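The Quiet Joy of a Summer Lentil Loaf

By Gemma Serra

I came to lentil loaf late, through a bowl of cold leftovers at a lunch counter in Zurwood, and I have been making it ever since. It slices well, it travels well, and on a hot August evening it tastes better straight from the fridge than most things do from the oven!

Start with 2 cups of cooked brown lentils and drain them longer than you think you should. Mash half and leave the rest whole. Then comes the onion, cooked slowly in olive oil until it slumps and goes sweet – give it the full half hour.

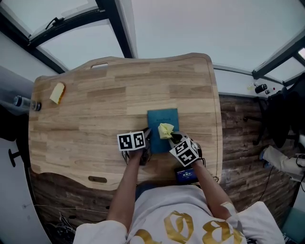 A teal notebook on the pale wood tabletop.

Oats hold everything together, and I like a handful of chopped walnuts, smoked paprika and a big spoonful of tomato paste. My grandmother would have used an egg. I use ground flax stirred into water, and I promise the slices hold. 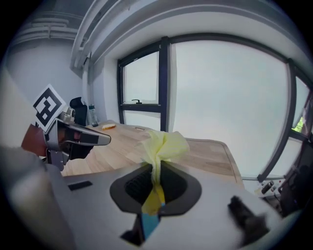 The glaze is where I get carried away (mustard, maple syrup, cider vinegar, a little more vinegar). Brush on half before baking and the rest for the last ten minutes, so it turns sticky and dark at the corners. Those corners are mine, by the way.

Let the loaf cool completely before you cut it. I mean it – a warm one crumbles. Serve with pickled cucumbers and good bread.

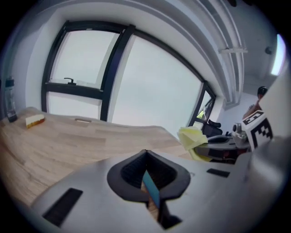
Light wood grain and a dark bottle with a black cap.

Leftovers fry up beautifully in a hot pan, and a cold slice in a sandwich with too much mustard is a wonderful lunch.

Comments

Polly R.: Made this with pecans and it was gone by bedtime!

marcus_t: Can I freeze it before baking?

Dee: I freeze mine sliced, after. Works great.

Contact us | © Trilalholm Magazine | Back to top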